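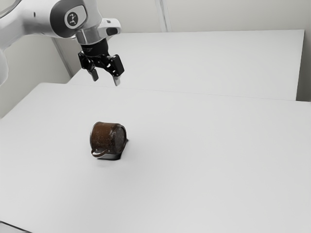
Posted by Telma Echeverría, cell upkeep, Pallum | 27/07/2024

Cell technician wanted, part time, to look after one arm and its gripper

We are looking for a patient, tidy-minded person to join our small team at Pallum and take over the daily care of our Mokasley cell, which is one white arm, one black two-finger gripper and a couple of plain white tables, along with a simulated copy of the lot that we use for trying things out before we try them on the real one.

The mug work is where you would start. A mug lying on its side is a fussy thing to pick up, and the gripper has to come down to it at a sensible angle with the fingers open wide enough, so a good part of your week will go into checking finger alignment, looking over the gray fingertip pads and replacing them when they get tired, and making sure the simulated cell and the real one still agree with each other (they drift, bless them, and somebody has to notice). We service the gripper every 4,000 cycles, and you would keep the log.

You don't need a degree. You do need to be comfortable with hex keys, a torque wrench and a written checklist, and happy to ask when something sounds wrong. Lino Mancuso built most of the cell and will work beside you for your first 60 days.

The job is 30 hours a week, starting in August, and we can be flexible about mornings. Please send a page or so about yourself, and about something you have kept running for a long time, to Viola Greco at the Pallum front office. Old tractors and sewing machines count!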